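# Chapter 6: Where Things Dry

Washing gets most of the attention in books about housekeeping. Drying gets a paragraph, usually near the end. In shared kitchens, break rooms, and small workrooms, though, most complaints about the sink area turn out to be complaints about drying. A cup goes back in the cupboard with water in the bottom. A cloth is left in a ball. A sponge sits in a puddle overnight and has to be thrown out.

This chapter is about the rack, the sponge, and the surface they share. By the end of it you should be able to choose a rack for a given space, decide where it goes, and set up a simple weekly routine for keeping it clean. Chapter 7 takes up cloths and towels, which need more room and more air.

## 6.1 The rack and its surface

A drying rack does two jobs. It holds things apart so that air can reach them, and it lifts them off whatever is underneath. Wire does both well. There is very little material in the way, and water that runs down a thin rod drops off at the lowest point. A solid tray does neither unless it has ridges or drain holes.

Racks do not have to live beside a sink. In a studio, an office, or a classroom, the nearest free surface may be a worktable several steps away. This works as long as the surface can take some water. Wood with a worn finish will mark. Sealed or laminated tops hold up better, but water that stays under the feet of a rack can still creep into a seam. Put a tray or a mat under the rack if the table is also used for paper, and wipe beneath it at the end of the day.

Height matters too. A low rack fits under a shelf but takes up table. A tall one gives the table back and can have a second level, with cups above and small tools below. Tall racks tip more easily when the load is all on one side, so heavy items belong at the bottom.

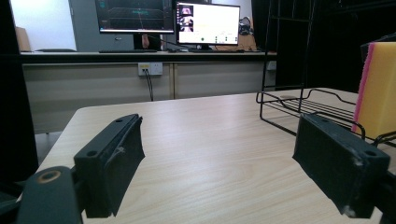

Lindiwe Msimang objects that a tall rack on a worktable soon stops being a drying rack. Things get parked on it, she argues, and after a month it is a shelf with damp spots. She would keep the rack low and near the sink, and let people walk.

Her point is a fair one, and it comes up again in Section 6.4. The answer depends on how many people use the room. With two or three users, a tall rack can stay in order for years. With more than that, somebody has to clear it daily, and a low rack is easier to clear.

## 6.2 The sponge

A sponge dries fastest standing on its edge. Lying flat, it has one wide face against the surface, and that face stays wet. Stood up against a wire upright, it has both wide faces open to the air. Many kitchen sponges have a rough layer on one side, and this layer should face out if the sponge must lean on something.

Before you put a sponge away:

- Rinse it until the water runs clear.
- Squeeze it with a flat hand. Twisting tears the foam.
- Stand it on edge, clear of cups and plates.

Replace it when it smells after rinsing or when the layers begin to part. Keep a separate sponge for tables and floors, in a different color, and store it somewhere else.

## 6.3 Measuring the space

Measure before you buy. The Flurketti office kitchen, which we will follow through the rest of this chapter, had a worktable 180 centimeters long. The staff wanted a rack at one end and a clear place to work at the other. Once the rack was in position, 146 centimeters of open table remained, enough for two people to sit side by side.

Hauwa Bassey, who planned the change, marked the rack's outline on the table with masking tape and left it there for 11 days. People worked around the tape as if the rack were already in place. On the second day it was moved back from the front edge, where sleeves kept crossing it.

Try the same thing in a room you use. Mark the outline, leave a hand's width behind it for cleaning, and check that drawers and doors still open fully. Write down each time someone reaches across the tape, and what they were reaching for. You will need these notes for the floor plan in Section 6.4.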